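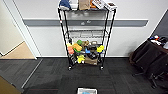
Veretti Workshop
Minutes of the September meeting, main room, 6:30 in the evening
Present: 14 members, plus two visitors from the Cavent group who were very welcome and who brought cookies

1. Opening and last month's minutes
The chair thanked everyone for coming out in the rain and for being so patient while the extra seats were found. The minutes of the last meeting were read and approved with one correction: the lease for the back room comes up in the spring, so there is more time than we wrote down.

2. The arm fault
Most of the evening went to this, and rightly so. For those who missed the session, the Molonura arm was partway through a pick-and-place run, moving boxes from one wire shelf to another, when it stopped listening to the pause button on the tablet. It finished the move it was making, went on to the next one, and swung out wider than it ever has before. The person at the tablet pressed pause again, and then a third time, and the person standing nearest very sensibly stepped back and hit the red stop on the base. The arm halted at once. One box was dropped and a corner of it was crushed. We are all very glad to say that no one was touched.

The two members who look after the software have been through the log together and gave us a good, clear account of it. The tablet lost its connection at line 558 and the arm went on working through the moves it had already been sent. The tablet screen still showed a green light the whole time, which is what troubled people most. The pause command never reached the arm at all. The wide swing is a separate puzzle and the log doesn't settle it. One thought is that the elbow joint lost its zero after the belt was changed in the summer. Another is that the shelf position had been typed in wrong. Both will be looked into.

There was a long and friendly discussion. Several people felt we had grown too used to the tablet and had stopped thinking about the red stop as the first thing to reach for. One of our Cavent visitors told us they had a very similar fright with a dropped connection and now have their arm halt by itself if it hears nothing for 2 seconds. Everybody liked this idea very much.

Agreed:
The arm stays powered off, with the key in the office drawer, until the elbow has been checked.
The arm is to halt by itself after 2 seconds without word from the tablet. The software pair will write this and test it with the gripper empty.
When the arm does run again, one person stands at the red stop and does nothing else.
Tape goes down on the carpet to mark the full reach, measured at its widest.
A short written account goes to Pangilinan, who supplied the belt, with a copy of the log.

3. Shelves and clearing up
Please keep the heavier boxes off the top tiers, and don't leave anything hanging over the edge where a passing arm or elbow might catch it. Bags and boxes from home should go back home, with love.

4. Money
The new belt and the spare fuses have been paid for. A second red stop on a long cable was approved.

5. Any other business
The kettle has been replaced. Thank you to whoever did that.

The meeting closed at 8:50. The next one starts at 7, in the same room, and the elbow check will be first on the list.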